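Zelstead Chore Robotics Club

The Zelstead Chore Robotics Club is a student club that teaches robots to do housework, a subject in which its members claim limited expertise. It was founded in October by Gunnlaugur Holst, who had hoped for a soccer team.

Members record themselves doing chores by hand, and the recordings are used to train the club's arm, Skindari. The archive holds 334 clips, 94 of them of wiping. 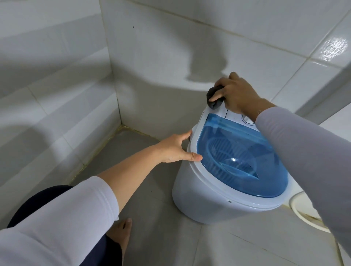

Bathroom tasks carry double points in the club's yearly contest, a rule introduced by Jytte Ásgeirsdóttir after a season in which every entrant chose to fold napkins. Skindari placed fourth in a field of four. Its napkins were described by the judge, Ermanno Longo, as "present."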